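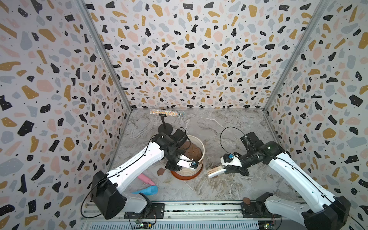 Torkdale Technical College, Department of Applied Robotics

The doors opened at 10 on a Monday, and by the time I had signed in there were already people standing three deep in front of the first bench. The department holds an open day every January, mostly for students choosing a course and the parents who drive them there. This year, 476 people put their names down in advance. The building has one elevator and not much parking, so the visits were run in groups of 20.

My group was led by Chang-ho Koo, a second-year student who had drawn the morning shift. He took us past the machine shop, which was closed, and into a long room on the ground floor where the department keeps its two-arm stations. Each station is a small stage with patterned walls on three sides and a pair of arms mounted on a rail at the front. The walls are changed every few weeks. The one we stopped at had a terrazzo print, black and mustard and pink chips on off-white, over a floor that looked like marble.

The job there was gardening, more or less. A white pot of dark soil stood on an orange saucer, and the left arm had its fingers down in the pot, resting against the soil. The right arm held a wooden scrubbing brush with its bristles angled toward the pot. A bit of dirt had reached the floor beside the saucer. A glittery microphone sat on a desk stand behind the pot, and a small boy near the front asked if the robot was going to sing. Koo told him it was not on the program.

Róisín Keane teaches the course that uses the room. She came over to take questions and spent most of the time on soil.

"People expect the hard part to be lifting something heavy," she said. "These arms lift very little. What gives us trouble is anything that changes shape when you touch it. A block is the same block after you push it. Soil moves, and then you have a different pot."

She said students start with rigid objects and work up to pots and brushes in the second term. Most find the brush harder than they thought they would. Bristles bend, and an arm that presses a little too hard ends up scrubbing with the wood. Two arms also have to share a small space, and a good part of the coursework is deciding which one moves first and where the other one waits.

A man in a Skinard work jacket wanted to know what happens when the arms hit each other. Keane said they stop and a student writes it up. He asked how often that was. "In the fall, often," she said.

Skinard makes garden containers at a plant in Plostville and has taken graduates from the program. Colin Sedgwick, who runs the packing floor there, had brought a table of leaflets and a bowl of mints. He was frank about what the company wants. It does not plan to have robots fill pots, he told me, as the margins are too thin. It wants people who can look at a stopped machine and work out why. Two of his current technicians came from Torkdale, and he said he would take more if they would move to Plostville. Housing is the problem there.

The questions from parents were mostly practical. Does the course need calculus? (Some, in the first year.) Can it be done part time? Yes, in the evenings, though it takes longer. Notburga Koller, who handles admissions, said the department had places for 67 new students in the coming year and that applicants without a math background should call her before ruling themselves out. She handed out her card to anyone who stood still.

I talked to Úna McGrath, a high school senior who had come on the bus. She had been set on welding until the fall and was now less sure. She liked that the rail and wiring were out in the open, with circuit boards in plain view along the front. "At my school everything is in a box and you're not allowed to take the lid off," she said. She stayed behind when our group moved on and was still at the bench, talking to Keane, when I came back for my coat.

The evening session is open to people already working in the trades. Parking is behind the library, and the side entrance stays unlocked until the last group is through.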